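20 February 2021, Wundville bench, cube reader

Retrained the face reader overnight on the wrist camera frames, 2,921 in all. I kept 2,530 for training and the rest are for embarrassing myself with. The old version, which Rocío named Roman for reasons she won't share, was trained on sharp stills only. It reads a parked cube beautifully. Sadly the job involves moving the cube.

The change this time is small. Instead of dropping blurred frames we keep them, hand label all 9 stickers, and let the net give a confidence per sticker. Anything under threshold gets voted on over 5 consecutive frames. Rocío Ulloa did most of the labeling in January and has asked that I write her full name here.
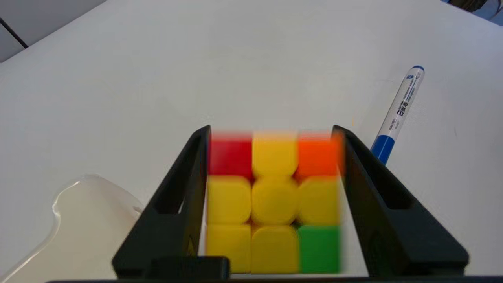 Cube in the fingers, slight motion blur. Label, top row first: R Y O / Y Y Y / Y Y G.

Roman calls the orange one red with total confidence, which is how Roman does everything. The new net gets orange but isn't proud of it. Yellow is fine at every speed we tried. Red against orange is still the whole problem, and it gets worse as the smear gets longer.

Voting helps less than I told the Gurirholm people it would. Consecutive frames are blurred the same way, so they all make the same mistake and then agree on it. Should have seen that coming in January.

To do: space the voting frames further apart. Try shorter exposure with the Bideck lamp on. Rerun Roman on the same split so the comparison is fair. Email Gurirholm, after lunch.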